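Audio Transfer and Cataloging Assistant (fixed term)
Trallero Sound Archive

Trallero holds 1,133 reels and discs of regional folk and dance music, most of them recorded at home or in small halls. Of these, 754 have no usable digital copy. We are hiring one assistant to work on the transfer backlog under Trinh Trịnh, head of audio. The post starts in August and runs 21 weeks.

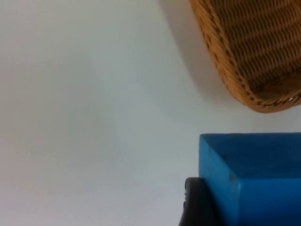 Duties

Inspect and clean reels before playback. Log splices, edge damage and speed changes.
Transfer quarter-inch tape, full track and half track, at 96 kHz / 24 bit. No noise reduction is applied to master files.
Align playback heads at the start of each shift and record the azimuth setting on the transfer sheet.
Enter performer, title, language and instrument data in Diditz, our catalog database. Spoken introductions are indexed as separate items.
Check finished files against the Shehu discography and flag conflicts in take numbers.
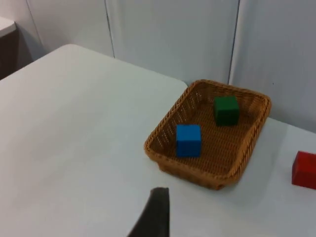

Transfers run in real time, so one operator normally handles two decks. Side B of a half-track reel is captured in its own pass. Catalog entry is done while tape is running, and the assistant should be comfortable switching between the two.

Requirements

Experience with open-reel playback, in an archive or a studio. Ability to read standard notation well enough to identify a tune from its first phrase. Accurate typing. Normal hearing in both ears up to 12 kHz; a test is given at interview.

Familiarity with the Inex file-naming scheme is useful. It can be learned on the job.
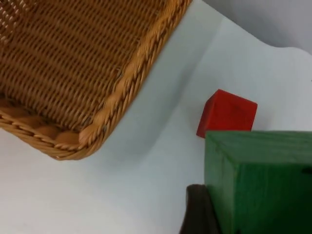

Disc transfer is handled by other staff and is not part of this post. Some lifting is required, as tape boxes are shelved in cartons of 20 lb or less.

Hours and pay

Full time, 8:30 a.m. to 4:30 p.m., paid at Grade 3 of the archive scale. Remote work is not possible.

To apply

Send a resume, a one-page summary of transfer work done to date, and the names of two references to Trinh Trịnh, Audio Section.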